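Mar 22, 2021

Quick one tonight, have to be up at five.

So the folding machine is in at Dranton. People keep asking me about it so I'll just write it down once. I've been in the laundry there going on years now, mostly towels and bedding, and since December we've had the Plosia line running where the big tables used to be. Sheets go in one end, come out the other end square and stacked. Almost 2,000 pieces on a good shift. By hand I was doing maybe a tenth of that and going home with my wrists in a brace.

First thing, no one got let go. Everyone wants to know that first. They said it at the meeting and so far it's held. But 2 people from my table went over to the Palomino building to do loading, and they didn't ask to. Same pay, longer drive. It isn't the same in the break room.

What I do now is feed. Find two corners, clip them, step back, next. And the odds and ends, becuase the machine only likes flat and square. Anything with elastic, anything small, anything balled up with something else inside it, kicks out into the reject cart and comes to me. That's the part I still like. You grab an edge, you figure out what the thing even is, you lay it down and smooth it. Same job I do at home before bed, on the side of the mattress, one piece at a time.
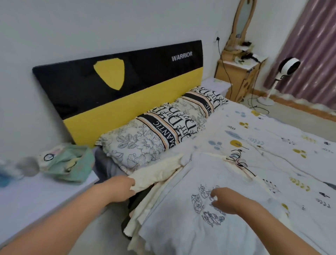 What changed on the floor

Noise. Way more of it. We used to talk all shift, that was half the job, and now it's ear plugs and pointing. I miss that more than I thought I would.

Pace. The line sets it. There's a screen over the feed end with a number and the number goes yellow if you slow down. Supervisor says its not for tracking people. Okay. Everybody still looks at it.

My back though. So much better. I used to bend over that table all day and now I stand straight. I'm not going to pretend that doesn't count. I slept through the night most of last month, first time in ages.

Training was 3 shifts. Should have been more. They showed us how to clear a jam and where the red button is and that was pretty much it. When it threw an error code the first week we all stood there until maintenance came over. I've got the codes written on a card in my apron now, asked them to put a list on the wall, still waiting.

Next up is supposedly Jirna, a sorter, it goes ahead of the washers. Sees what's in the cart and sends it to the right bin. They want it doing 200 pounds an hour to start. I'd like to see what it makes of a fitted sheet with a sock stuck in the corner. If it can do those then there goes my reject cart, and I don't know what they'd have me on after that. Asked. Got "we'll see how it goes."

Anyway. There's still laundry on my own bed and I want to get in it. More when the sorter shows up.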